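Household Chores by Robot: Frequently Asked Questions
Ustholm test room. Last revised Dec 31, 2018
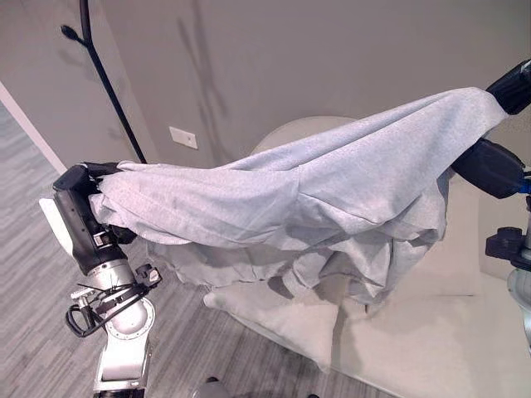 Can a robot fold laundry yet?
Under limits, yes. Towels and pillowcases of known size come out acceptably folded on a clear table. Large flat pieces remain difficult, and the trouble starts before the first fold, when the machine has to find two corners and spread the cloth between them. With a gripper on each end of a light gray sheet, the band from one to the other can be pulled taut while the lower part still hangs in creases and pleats. A planner that assumes a flat rectangle will fail on cloth in that state.

Why is fabric harder than a box or a cup?
A rigid part has six numbers for its pose. Cloth has no such short list. It hides its own edges, and a seam can look like a hem to the vision software. Shadows in the folds add false edges.

How long does one piece take?
On the Rinus controller, a hand towel takes 67 seconds from pickup to stack. A single-bed sheet takes 17 minutes when it completes at all. Timing stops when the piece is released on the stack.

How reliable is it?
In the April series we ran 200 towel trials and logged 24 failures. Most were double picks - two layers gripped as one. We have not run enough sheet trials to publish a rate.

Does furniture get in the way?
Yes. Chair backs and cushions catch the lower edge of a hanging piece. The arm planner checks the arms against furniture but does not model the cloth.

What about shop-floor work?
Shops are further along, as parts arrive in fixtures and the lighting is fixed. The Flulberg cell loads trays without supervision for a full shift. Bagging and cable routing are still done by hand there, for much the same reasons as laundry.

Can I buy one for my home?
No. The Paiva arm is sold to labs only and needs a trained operator within reach of the stop button.

Who maintains this page?
Leonilde Brandão handles questions on grasping and trial data. Sérgio Lobo handles controller and safety questions. Please give the software version when you write.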